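19/11/2018

**Gutmont garden gets its leaf bays, and we're already filling them**

Well, we finally have them! The four new leaf bays behind the Penry Road garden at Gutmont are up and open, and I spent most of the morning there with a rake in one hand and a flask in the other. If you've walked past lately you'll have seen the posts going in along the back fence. The wire went on last week, and as of today anybody in Gutmont can bring leaves over during daylight hours.

I've been going on about leaf mold in these pages for longer than I should admit, so forgive me if I sound a bit giddy. For years our leaves have gone off in paper bags on the town truck, and then in spring we all drive out to Clultent and buy bags of something brown to put on our beds. I did it myself this year, 28 bags of the stuff, and my back still remembers every one of them.

The bays cost us $600, all in. The plant sale back in August brought in most of that, and the last $200 came from Vivau, the hardware store by the bridge, who also let us have the wire at cost. (They had a roll with a dented end that suited us fine.) The posts are cedar and ought to see out a good few winters.

Now, what to bring. Leaves, obviously - maple, birch, apple, whatever comes down at your place. Oak is fine too, but please run the mower over it first, or we'll be looking at whole oak leaves two years from now. No pine needles in the main bays. They're going in a heap of their own next to the blueberries, and I'll take as many as you can carry. And please, nothing from the edge of the highway, where you get half a pound of grit and bottle caps with every armful.

Kitchen scraps don't go in the leaf bays either. Those belong in the black bins by the gate, same as always, and we could really use more of them going into winter. Peelings, coffee grounds, tea leaves, apple cores, the banana that came home from school in the bottom of a backpack - all of it is welcome. Chop up the bigger bits if you can stand to. No meat, no cheese, no cooked food of any kind, or we'll have raccoons again.

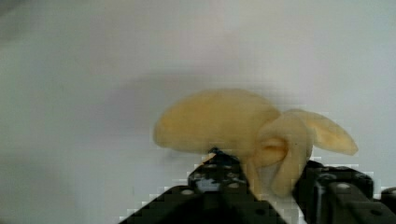
*Bananas and their skins are fine for the black bins. Stickers off first, please!*

Back to the leaves. The first bay was knee deep by noon today, and it looks like an awful lot, but it'll sink down to nearly nothing by spring. Don't be shy about piling it up. If the leaves are bone dry when you tip them in, give them a good soaking with the hose on the north wall, which stays on until the first hard freeze. After that it's a watering can from the rain barrel, I'm afraid. Tread them down a bit while you're at it, and if you have kids along, they'll do that part for free.

We're filling the bays from left to right, one at a time, and there's a board on each post that says whether it's open. Please stick to the open one, even if the next one looks emptier and more inviting. Mixing this year's leaves in with next year's is how we ended up with that sad gray heap by the old shed, and I'd like to be able to dig into the first bay with a clear idea of how old it is.

When it's ready it'll be shared out among everybody who gardens at Penry Road, plus 100 buckets set aside for the spring plant swap. I wouldn't expect much before the fall after next. Half-rotted leaves make a decent mulch before then, though, and I'll be stealing a barrow or two for my hellebores in the meantime.

A couple of odds and ends. The two wide rakes in the tool shed are for everyone, but hang them up when you're finished (I stepped on one this morning, and I've got the shin to prove it). Paper bags can be folded and left in the crate for somebody else to use. Plastic ones need to go home with you. The back gate sticks in damp weather, so lift it a little as you push.

I'll be down there again most mornings until the last of the maples are bare. Bring gloves!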